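Stutitz filament dryer, worth it over a food dehydrator?
Forum: Filament and Materials

layer_goblin
Looking at the Stutitz two-spool dryer. The product page says it "restores wet nylon to factory condition" in six hours, which sounds like marketing to me. I print mostly PETG and a bit of nylon for brackets. Right now I use a food dehydrator with the trays cut out, and it works, more or less. Has anyone put a real thermometer inside one of these things?

wiroj_t
I own one. The display says 70 C and my probe, hung in the middle of the left spool, read 58 after two hours. The right spool was worse. Fine for PETG. For nylon I would not bother.

Karras_fan_88
Was the lid vent open? Mine gets much closer than that. You have to crack the vent for the first hour and then close it.

wiroj_t
Open, closed, half open. I tried all three. If the vent mattered that much they could have put it in the manual.

Filippos S.
The display shows the temperature at the heater, which is true of nearly every dryer under a hundred bucks. People buy a number on a screen. I've been weighing spools before and after on a kitchen scale, and that tells you a lot more than any display. A nylon spool that sat out since October lost 10 grams in the Stutitz after an overnight run. The same brand and color, stored the same way, lost 10 grams in my old Prisitz dehydrator. So what am I paying for?

layer_goblin
That's the kind of thing I was after, thanks. Did you keep drying them to see if more came off?

Filippos S.
Another four hours each. The scale didn't move on either one, but it only reads whole grams, so take that for what it is.

daranee_s
Two spools and a kitchen scale is not a test. You don't know they started with the same amount of water in them. Same shelf doesn't mean same moisture, one of them could have been wound tighter or packed differently. I'm not saying you're wrong, I'm saying I wouldn't buy or skip a dryer over it.

Filippos S.
Fair enough. It's still two more spools than the manufacturer shows on their page.

Karras_fan_88
I've had 82 spools through mine and every one printed clean afterward. No popping at the nozzle, hardly any stringing. At some point results are results.

daranee_s
How many of the 82 were printing badly before you dried them?

Karras_fan_88
I dry everything before I open it up on the printer so I couldn't tell you.

daranee_s
Then some of them were probably fine to begin with.

Amnuay R
The fan is my problem with it. Mine has 2,168 hours on the counter in the settings menu and it started rattling long before that. I wrote to support and they told me to clean it with a soft brush. Cleaned it. Still rattles. It's a cheap sleeve bearing fan and you can swap it if you don't mind drilling out two rivets, which also kills your warranty.

layer_goblin
Do you know what size fan?

Amnuay R
60 mm, the thin kind. Check the voltage on the sticker before you order, mine was 24 and I had assumed 12.

wiroj_t
Back to the temperature question. I redid the test last night with both spool slots full and a towel over the lid. The middle came up to 63. So insulation helps, and the box is just thin plastic leaking heat everywhere. I'll type the readings up properly when I have all the runs done.
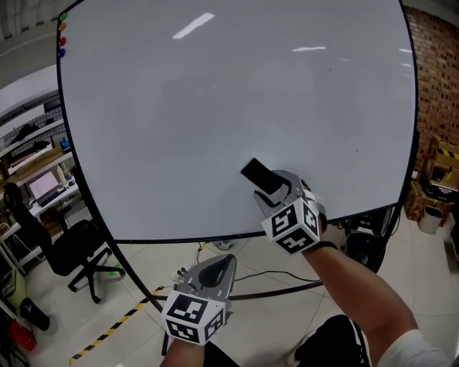
Next run is the same thing with one slot empty, then the dehydrator with the same probe in the same position. If the dehydrator holds temperature better I'm selling the Stutitz and I'll say so in this thread.

Karras_fan_88
A towel over a heater. Please don't leave the house with that running.

wiroj_t
I was sitting next to it. But yes, nobody copy that overnight.

wanpen
Has anyone tried the Aten box? It's smaller and takes one spool, but the walls are double layer. A guy at my makerspace swears by it. He also swears by his glue stick recipe, so I'd like a second opinion.

daranee_s
I borrowed one for a month. It got closer to its set temperature than the dryer I had before, going by an oven thermometer I stuck inside. The seal around the feed hole is bad though, and if you print straight out of the box in a humid room I doubt it does much. I put tape around the tube.

layer_goblin
I think I'm keeping the dehydrator for now. 72 bucks for something that may or may not beat what I've already got on the shelf is hard to justify. wiroj, I'd still like to see your numbers with the empty slot.

wiroj_t
Will post them. Dehydrator run goes on tonight at 7.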